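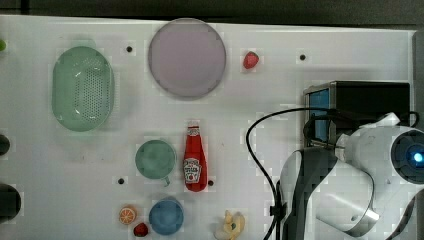 19 April 2025. Kitchen set, Lustgate bench.

Residue check after changing the detergent. In February the toy food and dishes were switched from plain dish soap to Onsri concentrate, and since then several pieces have felt tacky in the hand after drying. I wanted to know whether that is detergent left behind, plasticizer coming out of the softer parts, or something picked up from the table coating. The pieces in use are a mix of shapes, and the pale green colander is the awkward one: the perforated center takes much longer to rinse than a plain wall, and whatever stays in the holes ends up on the table. The lavender plate is the opposite case, flat with a thin raised rim, and a good reference piece because a wipe can cover the whole face in one pass.

Procedure, as run:

Wash water at 45 C, measured in the basin and not at the tap. The tap reads high for the first part of a fill and I have been caught by that before.

Dose 2 ml of Onsri to the basin. The old sheet taped inside the cupboard door gives the dose as "one squirt". I have crossed that out and written the volume. The syringe is in the left drawer with the cap on, please leave it there.

Soft brush on the colander, from both faces. Cloth on everything else. No brush on anything with a printed label.

Rinse under the tap, then a second rinse in clean water. Tip the colander end to end in the second rinse so the water runs across the holes as well as through them.

Air dry on the rack, rim down for the plate. Do not stack. The cup goes on its side with the handle up, otherwise a bead of water stays in the corner where the handle meets the wall.

Wipe test: dry white cloth, one stroke, light hand pressure, look for a mark or drag. This is a crude test. It separates "tacky" from "not tacky" and I would not ask more of it.

Results.

Plate: clean, no drag on the face. Slight drag along the inside of the rim on the first wipe, none on the second. I put that down to the rinse. The rim holds a line of water when the plate is lifted flat, and the line dries where it is. Tilting it under the tap clears it.

Green cup: clean outside. Inside, a faint film near the base that came off with a damp cloth. Same cause as the rim, most likely. The cup was being rinsed by filling and emptying, and it needs running water on the wall.

Colander: drag everywhere in the perforated area, both faces, after a single rinse. After the second rinse, drag only at the arc of holes near one end. After a third rinse, none. I held it against the window and could see film bridging a few of the smaller openings before the third rinse. So the colander was a large part of the complaint, and it was probably passing residue to whatever was put in it.

Ketchup bottle: body clean. The edge of the front label drags, but that is adhesive, which smells different and does not come off with water. The point of the keystone-shaped label is the part that fingers catch first. I have not re-glued it. Pressing it down with a warm cloth held for a day last time and then it lifted again. The neck band is fine.

Strawberry: tacky before washing and tacky after washing. Third rinse made no difference. I think this one is the material itself. I left it on white paper overnight last week and it left a faint greasy outline, which fits plasticizer better than soap. It should be kept off the painted pieces in storage until we know more.

So there are two separate problems that were being reported as one. The tackiness on the hard dishes is detergent and goes away with proper rinsing. The tackiness on the strawberry is a property of the piece and no amount of rinsing will fix it. Aníbal Cáceres had suggested this split when the first complaint came in and I wrote it down as unlikely. The February entry should be read with that in mind.
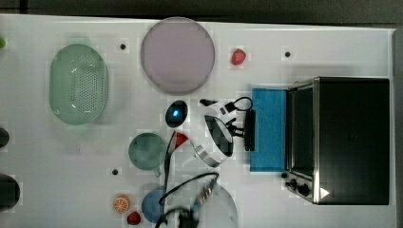 Next item was the table coating, to rule it in or out. The top was done with Dradis matte white and it has been down long enough that it ought to be fully cured. The concern was that warm plastic set down on it might soften it and pick something up. I put the plate face down near the middle for an hour straight from the 45 C basin, dried with a cloth first, and then did the wipe test on both the plate and the patch of table under it. No drag on either. Repeated with the cup, mouth down, with the same result. I am satisfied that the coating is not the source.

What I did find on the table is old detergent. There is a faint pattern of slightly darker squares in the surface, and my first thought was that it marked residue. It does not respond to water or to alcohol on a cotton swab, so it is either in the coating or below it, and I am going to stop cleaning at it. The real residue was in the holes. Water from the colander gets into them, dries on the wall of the hole and leaves a ring, and the ring is tacky. A damp swab turned once in each hole brought it out gray. Add this to the closing routine. A swab is enough, do not pour water in.

Note on solvents. Alcohol is fine on the table and on the holes. It is not fine on the printed label, where it takes the ink off at the edges first and then everywhere. I tried it on a spare label off a discarded bottle and the color was on the swab in one pass. Water and soap only for anything printed.

Toaster oven. It is on the wipe list along with the dishes, and the broad black top shows every streak. Onsri on that surface leaves a haze as it dries, visible at a low angle from the end of the bench. Plain water on a well wrung cloth, then a dry cloth, leaves nothing I could see. The silver trim at the opening can be done with the same cloth. Keep water away from the controls on the front. The haze from earlier cleanings took several passes to remove and I would like not to do it again.

Grallton piece sheets. The sheets that came with the dishes say they will take a dishwasher, upper rack. I have not tested this and I do not plan to with the colander. A thin wall with that much of it cut away is going to move if it gets hot, and we already lost the flatness on an earlier plate to somebody's boiling kettle. That plate sat on three points and spun when touched. At 100 C none of this set should be expected to keep its shape, whatever the sheet says. The basin temperature stays as written above.

Mass check. I weighed the plate, cup and colander together on the bench scale, dry, before the wash and again after drying overnight. 388 g both times. The scale reads to the gram, so this says only that no obvious amount of water is being held anywhere, for instance inside a hollow handle. I had wondered about the cup handle because it sometimes weeps a drop after the rest has dried. It must be a surface drop from the joint.

Drying time is longer than the schedule allows. The hard pieces are ready in the time it takes to do the table, but the colander still had water in its holes when I came back to it. Shaking it over the sink helps. A towel does not do much, it bridges the holes and lifts off the lands between them. Compressed air works well and makes a mess of the wall behind. For now the colander is to be washed first and put back last, which costs nothing.

Storage. The bin has been relined with plain paper. The foam that was in there had a shallow print of the strawberry in it, slightly discolored, and the foam has gone out with the trash. Strawberry now in its own paper bag, labeled with the date of the last wash. Other soft pieces to be treated the same way until each has had a night on white paper. I have done only the one so far.

To do:

Paper test on the remaining soft foods, one sheet each, name penciled on the corner.

Rewrite the cupboard sheet with the measured dose and the second rinse. Third rinse for the colander only.

Ask Grallton what the soft pieces are made of. The sheet lists the dishes by material and says nothing about the food.

Find out whether a water-based adhesive will hold the ketchup label flat. If it will not, trim the lifted point with a scalpel and leave the rest alone.

Replacement swabs, the long ones. The short ones do not reach the bottom of the holes.

Repeat the wipe test on the colander after a week of the new rinse. If the drag at the end arc has come back, drop the Onsri dose by half and run it again before changing anything else.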